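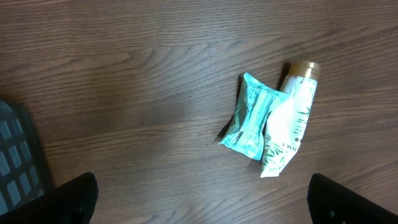
Why did the village of Firnthorpe lose its weekday bus? The county stopped paying for the route when the operator, Madex, asked for a higher rate per mile.

Our group looked at how people in Firnthorpe get to work and to the clinic now. Radomír Malý and Anežka Jurčo handed out a short survey in February at the post office and the grocery store. Nataša Georgiou read the county meeting minutes going back to 2000. I put the results together.

We got 22 surveys back. Most people who used to ride the bus now get a lift from a relative or neighbor. Two said they had given up a job in town. Older residents wrote mostly about the clinic, where the first appointments are at 9 and a taxi costs over $20 each way.

The minutes show that ridership was already falling before the cut. The Saturday run was dropped first, then the evening one. Our teacher, Dean Pickering, asked us to compare this with Naler, the next village, which kept its bus by sharing it with the school district. The Naler schedule is in Appendix B, and the survey form is in Appendix A.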